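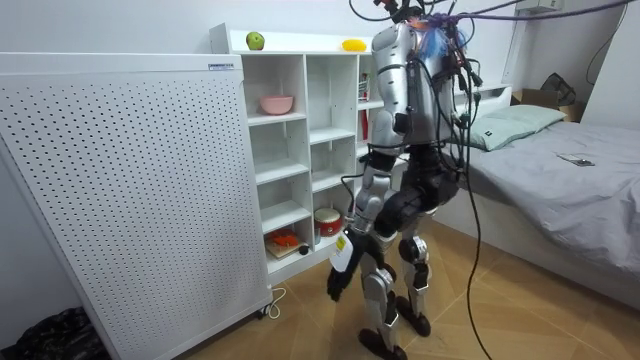
At the shelves in the practice bedroom.

Tidying is a job again, by Nisha Saxena

I joined the room team at Mokent back in March, when we still did all the resets by hand. You put the apple back on the shelf, you put the bowl back in its cubby, you wrote it on the sheet and you started over. I once did 44 of those in one shift and went home and couldn't look at my own kitchen!

Now the humanoid does a good share of the fetching and placing, and my day looks pretty different. I plan the rounds, I watch the cables (so many cables) and I write up whatever goes wrong. Umesh Kushwaha moved over to repairs and says he likes it - he also says his knees like it. There are seven of us on the team, same as before, but two people had to switch shifts, and that was a rough few weeks for them. I don't want to skip over that part.

What I miss is the chatting. Two people resetting a shelf talk all day long, and one person with a clipboard mostly doesn't. Tarun Mittal has started a shared coffee break at the end of each round, so come find us by the Kalum room if you're on the floor. Bring your own mug, we're short.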